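Robots at work: what do the people do all day?

Hello again! Last time I wrote about farm tractors, and lots of you wanted to know whether robots take people's jobs. So I went to find out at Stirkeo, a workshop in Dimcombe where they try out jobs for robots before the robots go anywhere near a real packing line.

The robot here is an arm. It has joints, a bit like your shoulder, elbow and wrist, and on the end it has a gripper, which does the work of a finger and thumb. One of its jobs is picking up a little wooden block. Easy for you! You've been doing it since you were a baby. A robot has to be told how far to reach, how low to go and when to squeeze. 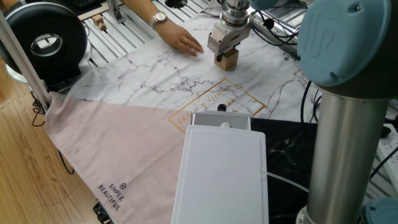 Kolbrún Ragnarsson has worked here for 7 years. She used to pack small parts into boxes by hand, all day long, and her wrists ached by teatime. Now she teaches the arm. She moves it to the right spot, saves that spot in the computer, then does the next one. If the arm misses, she works out why and changes the steps.

"It's still my job to know how packing should be done," she told me. "The arm hasn't got a clue until I show it."

Drawers are trickier than blocks, she says. A block just sits there — a drawer slides, and it only slides one way. Pull it a bit crooked and it sticks. You'd feel that in your fingers straight away and give it a wiggle, but a robot needs somebody to plan the wiggle.

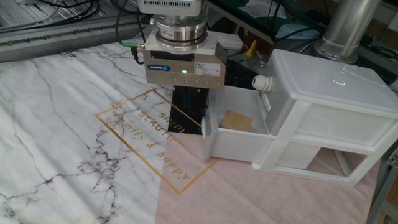

Not everybody loves the change. Kolbrún misses chatting across the packing bench, and she had to learn a lot of new things quite fast (she says the first month, May, was horrible). Two of her friends didn't fancy computers at all, so they moved to the Drullby shop, where they help customers.

I asked if she'd go back to packing by hand. She thought for ages. "On a Saturday, maybe, with the radio on," she said. Then she went off to fix a step the arm kept getting wrong.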